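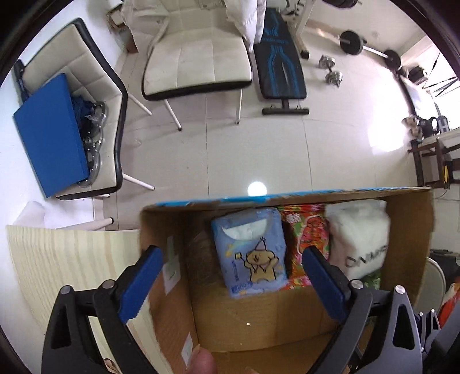
Packing snacks in a carton for the post – how do I stop them getting crushed?

Posted in Household > Moving and Posting

I'm sending a box of snacks and lollies to my cousin, who has moved a long way north and can't get most of what she grew up eating. It's all packets, nothing in tins or jars. Some are soft bags with a fair bit of air in them, some are the thin crinkly kind that go flat as soon as you pick them up, and there's a bag of wrapped candies that weighs more than it looks.

I did one of these last February and it didn't arrive well. I'd laid everything flat in layers, heaviest at the bottom as you're supposed to, and by the time it got there the bottom layer was fine and the puffy bags on top had split along the seams. She said there were crumbs in everything. The parcel went 1,231 kilometres by road, so I expect it was tipped over a few times.

This time I'm standing the packets up on end along the back wall of the carton, like files in a drawer. It seems to use the space better and I can see what's in there without digging. But I have a few things I'm not sure of.

Is standing them up any better than laying them flat, or will they just slump once the box gets moved?

The carton is a used one. It's a decent size and I'd like to use it again if I can. How worn is too worn?

I have a sheet of white foam packing left over from some furniture. Is it worth cutting up, or should I buy the proper air pillows?

I don't need it to be perfect. I'd just like her to get whole biscuits.

Posted by Prirker

2 replies

Gion Koller wrote:

I packed orders for a small grocery importer for nine years, mostly dry snacks and confectionery, so I've made most of the mistakes you can make with this.

Standing up is fine, and for soft packets I prefer it. When bags are laid flat in a stack, the ones at the bottom carry everything above them. On end, side by side, they share the load a bit better and the seams aren't being pressed from above. The catch is that it only works if the row is snug. If there's a gap at one end, the whole row leans into it the first time someone puts the parcel down hard, and then you have a flat stack again, only a messy one.

So start against one wall, as you've done, and build forward in rows. Put a heavy packet next to a heavy packet where you can. A bag of hard candies beside a puffy bag will win every time. If they have to be neighbours, slide a piece of cardboard between them. 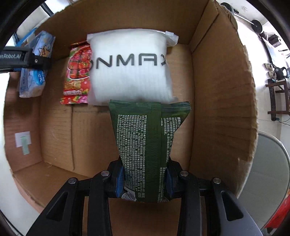

Handle the thin packets by the top seam if you can, and don't squeeze them around the middle to get them in. Foil and thin plastic will usually come back into shape, but what's inside might not. If a packet won't go in without being pinched narrow, the row is already full and it should go in the next one. I used to tell new packers that a packet should slide down under its own weight with one finger on top.

Don't let the air out of the puffy ones, by the way. A lot of people put a pinhole in them to save room. The air is the padding, and once there's a hole the contents start going stale too.

About the carton. Used is all right for a short trip, but have a good look at it before you commit. Things I'd check:

Corners first. Press each one with your thumb. If it gives easily, the corrugation has gone and the box won't hold a stack on top of it.

Creases across a wall, away from the proper folds. One crease can be patched with a strip of tape inside and out. Two on the same wall, I'd find another box.

Torn or fuzzy edges along the top. They mostly happen when old tape is pulled off. It matters because that's where your new tape needs to stick, and tape doesn't hold to torn paper. Run the tape further down the side, onto the smooth face.

Any marks that look like water. Cardboard that has been wet and dried again is a lot weaker than it looks, even when it feels stiff. If the mark is small and high on a wall I'd line that side with a second piece of cardboard. If it's on the base, use a different carton. I wouldn't argue with myself over that one, a new box costs very little next to the postage.

Cover or peel off old labels as well, including any on the flaps. Sorting machines read whatever they can find.

Your foam sheet is good. Cut one piece to fit the floor of the box and another to go over the top, and use the offcuts for the gap at the end of each row. There's no need to buy anything. Scrunched newspaper is fine for small gaps, but it settles, so pack in more than you think you need.

Before you tape it, fold the flaps closed and rock the box from side to side. If you hear anything slide, open it again and fill the space. Then tip it right up on one end and have a look inside. If the rows are still standing you're done.

Tape in an H, so along the centre join and then across both ends. Do the base the same way, and do it before you put anything in.

Lehner wrote:

Pretty much agree with the above. I send a box like this to my son in residence every term.

I lay mine flat and it's been fine, but he's only 100 km away and I think that makes more difference than the method. I also put a tea towel or a pair of socks in the gaps. He needs them anyway and you aren't paying to send newspaper.

One thing not mentioned – write a list of what's in it and put it on top, under the flap. If the parcel bursts and gets repacked at the depot at least she'll know if something is missing. Put her address in there too.

Also check the best before dates. I once sent a box where half the packets had 20 days left on them and he got through them in a weekend so they wouldn't go to waste. His words.

If any of it is chocolate and it's going north, I'd leave it out. Chocolate and hot delivery vans don't get along.

Comments on Gion Koller's reply

Prirker: Thanks, very helpful. I've had a proper look at the carton and I think I'll line one side and put extra tape lower down, as you said. Would you put the cardboard divider between every packet or just the heavy ones?

Gion Koller: Just the heavy ones. Between every packet you lose too much room, and the dividers start sliding around on their own. One between each row is useful if you have enough cardboard, cut to nearly the full width of the box.

Hondon: Does the H taping need the wide tape? I've only got the narrow stuff from the stationery drawer.

Gion Koller: Wide, please. 48 mm or thereabouts. Narrow tape splits down its length in cold weather. If it's all you have, run two strips next to each other with an overlap.

Pundar: Would this work for instant noodles? The brick kind in a packet.

Gion Koller: Yes, and they're easier because they're all the same shape. Stand them on the long edge and pack them tight. Keep the noodles together in one row and the soft bags in another.

Prirker: No chocolate in it, for the record. It's nearly all biscuits and candy. I'll do the rocking test tonight after dinner and tape it up if it passes.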